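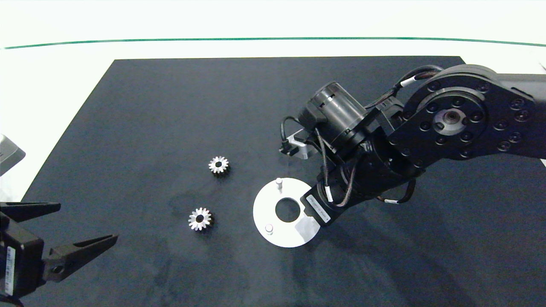
**Figure 3.** Two small metal spur gears on a black mat.

### 4.2 How repairers talk about wear

We had expected the people we spoke with in Gilovport to describe worn parts mostly by how they looked, and it was a pleasant surprise, over the many cups of tea we were so kindly offered, to find how much of their talk was about sound. Of the 354 conversations we wrote down, the longest and liveliest were nearly always the ones where somebody stopped to imitate a noise. One retired clock mender spent most of an afternoon teaching Kazmi the difference between a "dry" tick and a "hungry" one, and she admits that she can still only hear it on good days.

Small gears of the general sort shown in Figure 3 came up often in these talks, usually by way of the teeth. Older repairers in Susard called the teeth "the little neighbors," while those trained in Gilovport simply said "cogs" for both the tooth and the whole wheel, which caused us some confusion in the early transcripts (Lam and Thaler went back through 100 of them by hand to sort it out).

We don't want to make too much of the split between the two towns. Families move, apprentices marry, and a good word travels with them. Still, the younger speakers we met in September used the Susard terms more freely than their teachers did, and several told us, with evident fondness, exactly whose workshop they had picked them up in. Section 4.3 takes up those borrowed words.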